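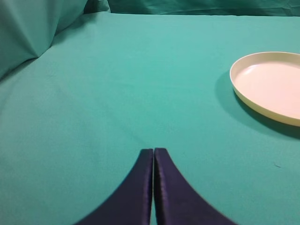 Ticket: cash balance goes negative after loan repayment, Purnari (trading and shop management game)
Opened by: Gunnel Eklund
Status: open, waiting on developer

Save is a mid-length campaign, normal difficulty, shops in Edora and Pleven. At the end of month 7 I repay the small bank loan in full. The confirmation box shows the right amount. When month 8 starts, the loan is gone from the list but the payment is taken again, and the account drops below zero. Staff in Pleven then quit over unpaid wages.

Reply, Eilif Nyberg, support
Thanks for the report. This usually means automatic repayment was left on. Please turn it off under Bank > Loans and load the save from before the repayment.

Gunnel Eklund
I read the same advice in the help pages and tried it before I wrote. Automatic repayment was off. I turned it on, saved, turned it off, saved again, and replayed the month. Same result. I have a hard time seeing how a setting that is off can charge me, but I tried it anyway.

Eilif Nyberg
Could you clear the cache and reinstall? The October patch changed how monthly costs are added up.

Gunnel Eklund
Reinstalled. No change, and I didn't expect one – the game does its sums from the save file. What I did next:

Repaid in month 4 from an older save: charged once, correct.
Repaid in month 7 with the Edora shop closed: charged once, correct.
Repaid in month 7 with both shops open: charged twice.
Repaid in month 13, both shops open: charged twice.

The second shop opens in month 5 in this save. My guess is that the payment is taken per shop and not per company. I can't prove that without a third shop, and I can't afford one.

Eilif Nyberg
I get the same double charge with your save. Passed to the developers. As a workaround, pay the loan down in the normal installments, which should only be charged once.

Gunnel Eklund
"Should" is doing a lot of work there. I ran two months of installments and they do come out once each, so fine for now. The interest is still money I didn't plan to spend. Please leave this open until there is a fix I can test.

Contact support | © Berge Games | Back to top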